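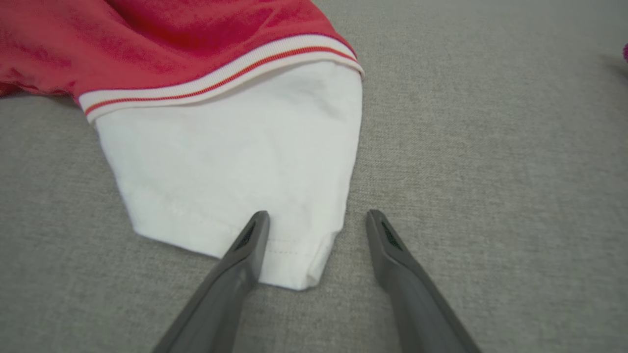
Brisance adds garment handling kit to its gripper line

PLESARHAM, April 23, 2020. Brisance has begun taking orders for a garment handling kit that lets a small robot arm pick up, spread and fold clothing on a tabletop. The kit is sold as an add-on for arms already in use and does not include the arm.

It consists of a two-finger gripper, a wrist camera, a mounting plate, a cable set and a software license for one workstation. Replacement finger pads are sold separately in packs of 5.

The fingers are dark gray with a smooth matte surface and narrow toward rounded tips. A textured pad is set into the inner face of each finger near the end. Brisance says the pads are meant to hold a single layer of cloth at a hem or corner without pulling up the layer beneath it. Pads are changed with a hex key, and the software asks for a short calibration routine after each change.

The wrist camera looks down past the fingers at the work surface. The software uses the view to outline each piece of fabric and propose a grasp point, normally on an edge. An operator can accept the point, move it or reject it. Each decision is saved with the camera view and the arm position, and the saved sessions can be exported for training a customer's own folding routine.

Cloth remains hard for most light-duty arms. A shirt has no fixed shape, its edges shift when touched, and one garment lying over another can hide the corner the arm is looking for. Ribbed trim is a further difficulty, as it tends to twist and can be read as a separate strip of fabric. According to the release notes, the current software treats trim and body as one piece in most knitwear but still needs operator correction on striped bands.

Wurbridge, a uniform rental and laundry business, has had the kit on trial at its sorting site since September. The company logged 1,000 grasp attempts on mixed shirts and knitwear and reported 155 that an operator had to correct or repeat. Most of those involved garments lying partly on top of one another. White items on a pale surface were the second most common cause, and Wurbridge has asked for an exposure setting that can be changed during a session.

The trial covered picking and flattening only. Folding routines are included in the kit, but Wurbridge did not report results for them.

The arm must be able to carry the gripper and camera together and must accept position commands over a wired network connection. Brisance recommends a flat work surface with a woven covering, which keeps light fabric from sliding as the fingers close. Gloss tabletops are not supported.

The kit carries a one-year warranty that excludes the finger pads. Software updates are free during that period. Orders placed now will ship in 5 weeks, and Brisance will quote prices on request. A version with longer fingers, for towels and bed linen, is in testing and has no release date.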